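Slide 1. Title

Morning, everyone. Ten o'clock on a Friday is the slot they give you when they like your topic but have seen you speak before.

I'm Hanna Adamczyk. I look after guest stays at the Rantala, a lakeside hotel with 11 rooms and a boiler that has opinions. My talk is called "The Welcome Letter Is Too Long." The first draft of it ran 10 minutes over. (Pause. If no laugh, move on quickly.)

Slide 2. The old letter

Hold up the printout. Let it unfold.

2,148 words. We left it on the pillow. It covered the history of the building, the founder's love of rowing, breakfast times, the Wi-Fi, and a paragraph on the correct use of the sauna that had clearly been written after an incident.

Breakfast times were on page four. Every morning the desk phone rang with people asking about breakfast. We put up a sign about the letter.
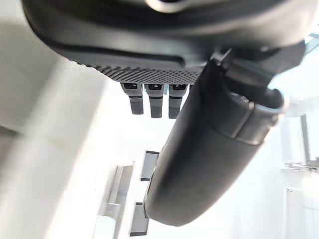 Close-up of a gripper, black housing and gray fingers.

Slide 3. What guests asked

We kept a notebook at the desk all through June. Read out the top of the list:
When is breakfast?
What's the Wi-Fi password?
Can we check out late?
Is that noise normal?

The founder's rowing did not come up. I checked twice, for his granddaughter's sake. She owns the place.

Slide 4. The new letter

One card, 2 sides. Front: breakfast, Wi-Fi, checkout, desk number. Back: a small map with the ferry dock, the bakery, and the path to Skollura. The noise gets one line. It is the boiler, and yes.

We moved the history to a framed page in the hallway, next to the elevator. The elevator is slow, so it gets read.

Slide 5. Things that went wrong

Don't skip this one even if short on time. 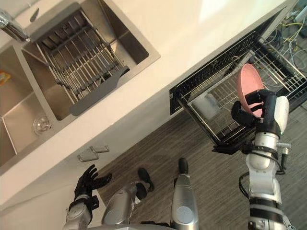

The first cards had last winter's breakfast hours on them. A whole hiking group came down at seven to a locked dining room, and they were very polite about it, in the way that ends up in a review. We reprinted over the weekend.

Then the Varkard, our sister hotel across the water, borrowed the design and forgot to change the Wi-Fi password. Their guests had ours. It doesn't reach that far – we got the calls anyway.

Slide 6. If you try this at home

Start with the notebook. Give it a month. Let the night desk write in it too, they hear the good ones.

Put a date in the corner of the card, small. You'll want it when somebody finds an old one in a drawer.

Show the draft to a person who has never stayed with you. I used my brother-in-law, who asked what a ferry dock was for.

Questions. Coffee is next door, courtesy of Fumen. Say thank you to Fumen. Leave the cards by the door.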